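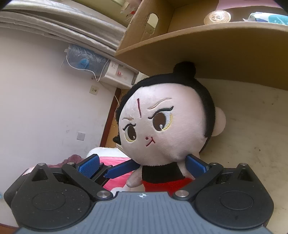 Planning for year two: grippers, spares and the money line. I'm going to spend most of my ten minutes on the parts that wear, as that is where our first budget was wrong. We priced the hand-held units and put almost nothing against pads and screws. Look at the blue pads on either side of the doll's neck. They are textured, they sit on black backings, and they are what touches every object we pick up. Soft goods like a plush doll go easy on them. Cardboard edges do not.

Slide 2. Quotes. Two suppliers came back to us. Brosetti is at 1,349 per unit, Bandara at 1,390. Both prices leave out shipping. The Bandara price includes one set of spare pads, and Brosetti sells those separately. Pause here, people will want to write the numbers down.

Slide 3. How many. The request from Mellmont is for 10 units. Kartini and I think 7 is enough for the first half of the year, with the other three ordered after the April review. Arif disagrees and will say so — let him, he has the repair log from Tilcombe and it is worth hearing.

Slide 4. Lines we forgot last time:
Pads and backings
Pivot screws (keep them in the same order as the pads)
Objects to pick up, including toys, boxes and packets
Storage for those objects
Hours for checking and tightening

On the last one: Etelka does this now, at the end of each shift, and it isn't in anyone's budget. I want it in ours.

Slide 5. What I'm asking for. Approval for seven units, a separate spares line that can't be moved to other things, and a decision on the supplier by the end of the month. If Josphat asks about leasing, we looked at it and neither supplier offers it for hand-held units.

Questions. Bernardo has the spreadsheet open if anyone wants to see the shipping costs.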